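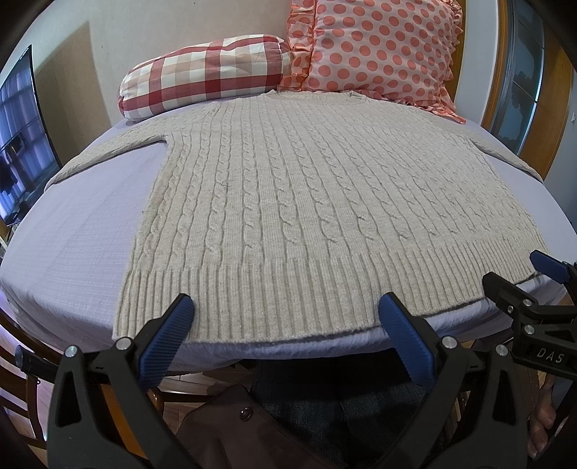
A beige cable-knit jumper laid out flat on the bed.

We went up to the Zacharias mill in March for their open day, which I have been meaning to do ever since Brittany Landry told me about it over a very long lunch. It was a 45 minute drive with a stop for petrol, and we still got there before the gates opened, so we sat in the car with the flask and watched the river go by.

Tickets were £4 and that included a cup of tea (a proper one, in a proper cup!). Colton Ross took our group round. He started in the sorting shed and has worked in nearly every part of the place, and he was so patient with all our questions that we ran well over our time and met the next group coming the other way on the stairs.

The spinning floor was my favourite. The noise is tremendous and you feel it through your shoes, and the whole room smells of oil and sheep. Colton let us handle the fleece before and after carding, and I could happily have stood there all afternoon with my hands in the basket.

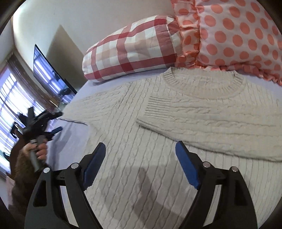
Upstairs they do the winding and the dyeing, though the dye vats were off for the day, so we had to make do with the shade cards. I fell for a mossy green called Flasow and bought 5 balls of it in the shop, along with a pattern I am almost certainly not good enough to knit.

Do wear flat shoes, and go easy on the cake if you want to manage the stairs. The café shuts at four and the lane gets very busy after that.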